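Friday, March. Bathroom 2, stain and finish checks before handover

Carried on from the descaling notes. Sink first, floor last. Sølve Sæther wants the method written down so the second bathroom gets done the same way.

Products in use: Pemaver neutral cleaner for glazed surfaces, Brindier descaler at the weak dilution, Vando cloths (green for ceramic, nothing else). Descaler stays off the black stone. I tested a drop on an offcut last month and it left a dull ring that did not buff out.

Sink has faint yellowish marks on the ceramic to the right of the drain. Two candidates: mineral deposit from the supply, or residue from grout rinse water going down this basin during the tiling. The tiler's log has a rinse entry but does not say where the buckets were emptied. Asked, no answer yet.

Procedure, first pass:
Neutral cleaner on the basin floor, worked in toward the drain.
Dwell 9 minutes.
Wipe with folded cloth, turn to a clean face, wipe again.
Rinse with 800 ml from the jug, poured slowly down the rear wall of the basin.
Dry and look at it under the hand lamp from a low angle.
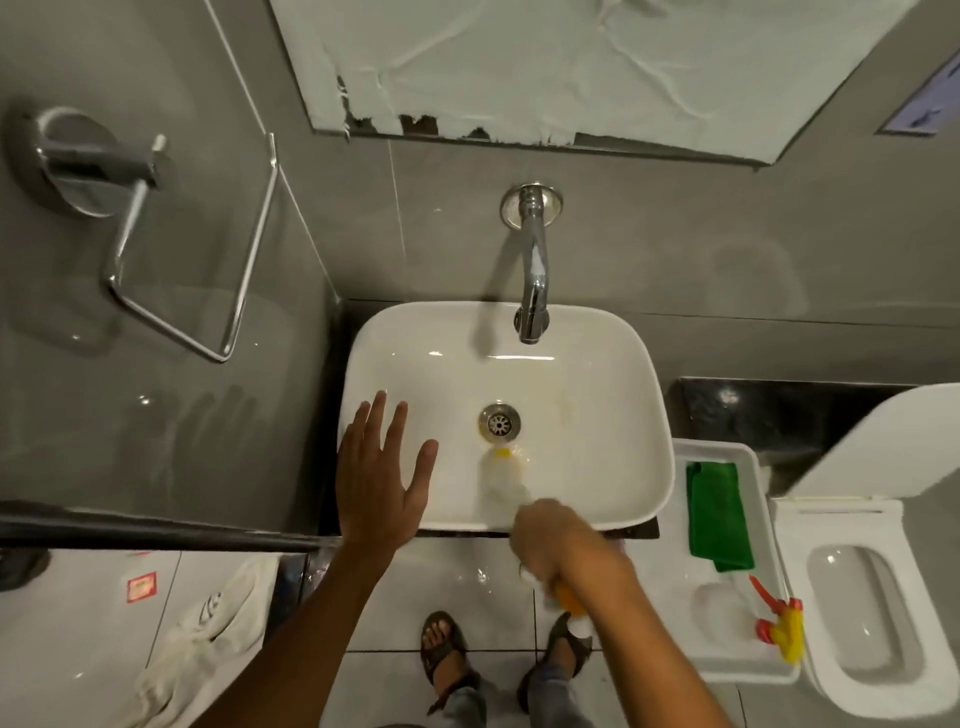 Second pass is the same with descaler in place of neutral, dwell cut to 2 minutes. Keep it off the chrome. If any lands on the drain grate, rinse at once and do not wait for the dwell to finish. Spray low and close to the ceramic, as mist on the faucet dries to spots and then has to be polished off separately.

If the marks get lighter on the second pass, treat as mineral and repeat up to the limit on the label. If there is no change, stop. No abrasive pads. The glaze warranty from Đorđević excludes them, and a scratched basin is a worse result than a slightly yellow one.

Other items for this room:

Mirror film still to come off. The lower edge has torn, so start from a top corner and pull flat against the glass. Warm it first if it splits again. Adhesive left behind gets the neutral cleaner, applied to the cloth only.

Label on the white floor tile, lower left of the room: lift with a plastic scraper, check for glue shadow.

Towel ring: check the base for play. Spec is no movement by hand.

Toilet: clean after the sink, separate cloth, lid up until dry.

Stock: some 100 cloths left in the store, enough for both bathrooms. Descaler is on the last bottle. Order more before starting the next room.

To do: chase tiler about the rinse water, copy the dwell times to the sheet on the door.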